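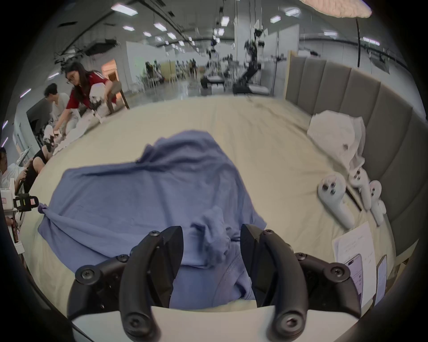
*The blue T-shirt spread on the bed.*

# Ruvora folding board: two months in

I have been suspicious of folding boards since the first time I saw one in a catalog. Four hinged panels, a shirt, flip left, flip right, flip up, done. If you can already fold a shirt, what are you buying? So when the Ruvora went on sale at Griffiths for $18 I bought it mostly to settle an argument with Zixuan Yu, my downstairs neighbor, who swears by hers.

The board comes flat in a cardboard sleeve with a folded sheet of instructions. Four gray plastic panels, joined by strips of softer plastic that act as hinges. Opened up it takes more room than I expected. My dresser is too shallow for it, so it goes on the bed, and a mattress is a poor surface for a thing that needs to lie flat. The panels sink, the shirt slides, and the first flip drags the collar sideways. The instructions show a table. I don't have a free table, and if I did I would have put something on it by now.

The box claims two seconds a shirt. I timed myself on a Tuesday evening with a normal load. Laying the shirt out straight is the slow part, and the board does nothing for that. It still has to come out of the pile, get untwisted, have its sleeves pulled through and be smoothed down with the collar lined up on the little mark. After that, sure, the flips are quick. My average was 18 seconds a shirt. By hand it was close enough to the same that I stopped bothering with the timer.

What I'll grant is that the stacks look better. Every shirt comes out the same width, and they sit in the drawer without leaning. Zixuan Yu has hers filed upright like records and can pull one without wrecking the rest. I tried that. It works with medium-weight cotton. Thin shirts slump, and anything with a thick print on the front springs back open.

Other things I tried:

- Dress shirts: fine if you button at least the top one. I still got a crease down one side of the front.
- Pants: the instructions say to fold them in half and then use only the bottom panels. You have folded them by then.
- Towels: too big. Hand towels are OK.
- Kids' clothes: too small. My niece's shirts vanished into the middle panel and nothing folded over them.
- Sweatshirts: the hood has to go somewhere, and the board has no opinion about where.

Now the hinges. After eight weeks the left one has a white stress line along most of its length. It hasn't split. I've owned enough cheap plastic to know what that line usually means, and Griffiths only takes returns for 30 days – I checked. Ruvora's own warranty covers "manufacturing defects," which I read as covering very little.

I also borrowed a Skulel board, the one with holes punched in the panels. The holes are supposed to let air out so the fabric doesn't lift when you flip. I did notice less lifting with light shirts. It's heavier and it doesn't slide as much on a blanket. It also costs a good deal more, and I'm not paying that to fold undershirts.

Would I buy the Ruvora again? Not at full price. At the sale price, if you have a real table and a drawer you care about, maybe. Mine lives behind the bedroom door and comes out every other wash, when I remember it. Zixuan Yu considers the argument won. I've offered her my board for when hers cracks.

**Rating: 2 out of 5**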